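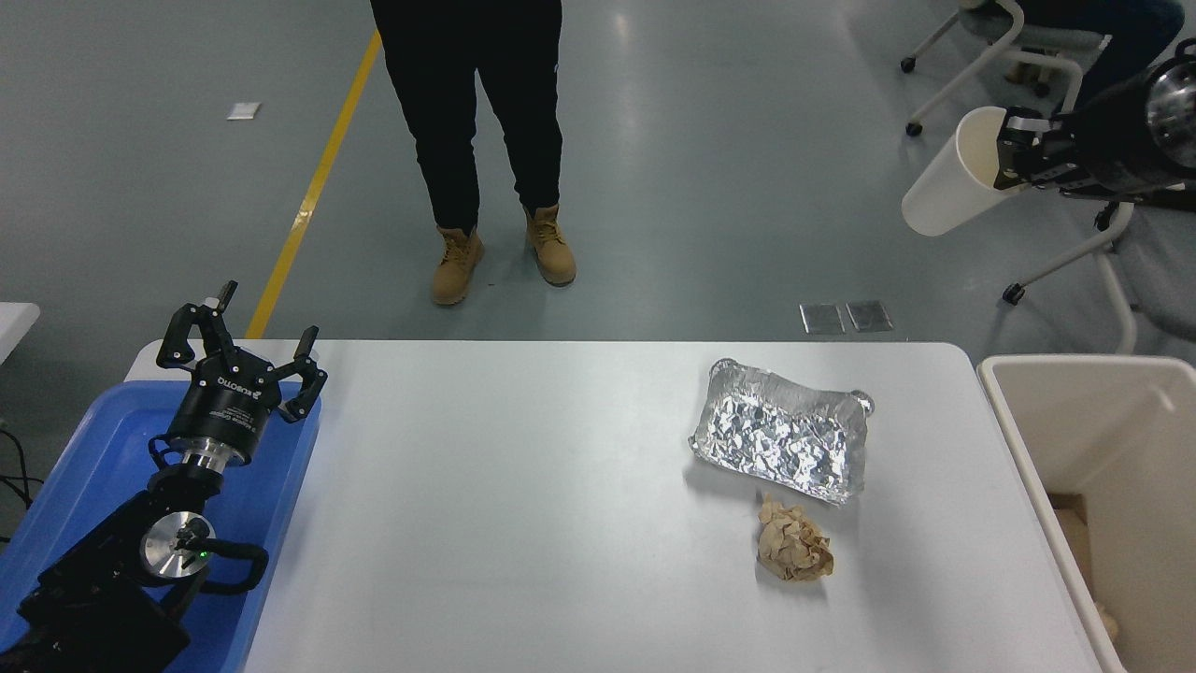

Tips for sharing a cleanup table with a pair of robot arms

I've been sorting lunch trash at Wirklow since before the arms came, and people from the other building keep asking me how to set up their own table now that they're getting a pair too. So I finally wrote it all down (well, most of it, I'll add the glove stuff when I remember where I put my notes).

Set out less than you think. My first week I dumped a whole bag on the table like I was feeding chickens! The arms want a few pieces with space between them. A foil tray, a cup, a wad of paper, and then wait. I used to be fast and now I'm mostly patient, and that took me longer to learn than any of the buttons.

Keep the table plain. We tried a patterned oilcloth from home once, because the bare white top looked so sad, and it was a bad afternoon for everybody. Plain top, wiped with a barely damp rag and a drop of dish soap. For sticky soda rings I use warm water first and let it sit for a minute. No scouring pads, they leave scratches that hold the grease forever.

Foil trays: scrape them before they go on the table. A plastic dough scraper is perfect, and it costs next to nothing. A bent rim is fine, don't waste your time flattening it. What you don't want is gravy. Gravy on a gripper finger means somebody has to stop the line and wipe it, and on our shift that somebody is me.

Cups: empty the dregs into a bucket first. I keep 2 buckets under the sink, one for coffee and one for everything else, and the coffee one goes out to the flower beds on Saturday if the weather's decent. A bit of brown left in the bottom of a cup doesn't bother anyone.

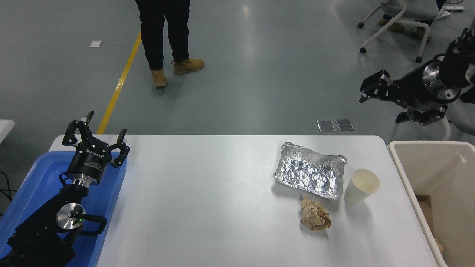

Paper: crumple it. I know, I spent years telling my kids to fold things flat! But a flat napkin stuck to a smooth table is miserable to pick up, for fingers or for grippers, and a nice lumpy ball has something to grab. Thắng Hoàng on the early shift worked that one out and now we all do it.

Bin right up against the end of the table, open top, nothing piled over the rim. Ours gets emptied at 400 pieces, which the counter does for us, thank goodness. In July we hit 619 in one day after the Plilumik people held their big lunch, and I went home and ate cereal for dinner.

Shoes. Wear real ones, laced, with a decent sole. Our floor is lovely and smooth and it gets slick if anything drips. Stay on your side while the arms are moving, and if something drops, leave it until they've stopped. I still catch myself reaching. Thirty years of picking things up as they fall, you can't just switch that off.

Now, what everybody really wants to ask me is whether I mind. Some days, yes. I miss the talking, mostly. There used to be four of us elbow to elbow and you heard about everybody's divorces. Now there are two on a shift and one is usually at a desk with the error log. But my wrists don't ache at night anymore, and I got trained on the log myself, with a raise that came to 2,000 a year. I asked for that, by the way. If your job changes, ask what the new one pays before you say yes to it, and get the answer on paper.

Also ask for a stool. Waiting on your feet is harder than working on your feet. Mine came over from the Kakov office when they cleared it out, and I put a folded towel on the seat.

Next time I'll do gloves, and how to get the fish smell out of a bin (baking soda overnight, then vinegar, then leave it outside with the lid off).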